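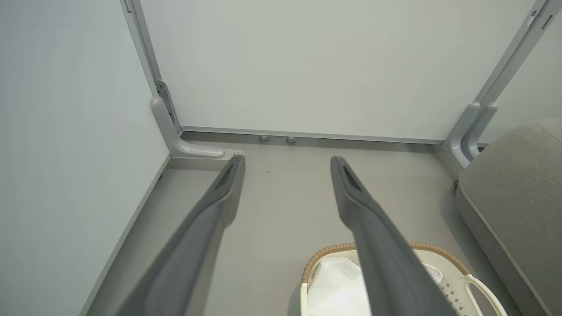 Gripper fingers over the floor of the cell, with the basket and the cushion on the right.

Handing the cell over at the end of a shift

Since May the arm at our Carlow site has done the lifting that two of us used to share. The job now is setting up, watching and clearing faults, so the handover matters more than it did. Allow nearly 23 minutes the first time.

1. Press pause and wait for the arm to stop. Do not reach past the posts before then.

2. Look along the floor by the walls and at the feet of the corner brackets. Pick up any scraps.

3. Check that the basket handle is clear of the fingers' path. Move the basket by hand if you need to.

4. Wipe the inner face of each finger with a dry cloth, including the groove near the tip.

5. Write the fault count on the Dosham sheet. If it is over four, ring the day lead before you restart.

6. Tell the next person what you cleared by hand. The log only records stops.

Anyone still on the old lifting rota should ask for form 171. Pay grades have stayed the same.

Last changed 8 September 2024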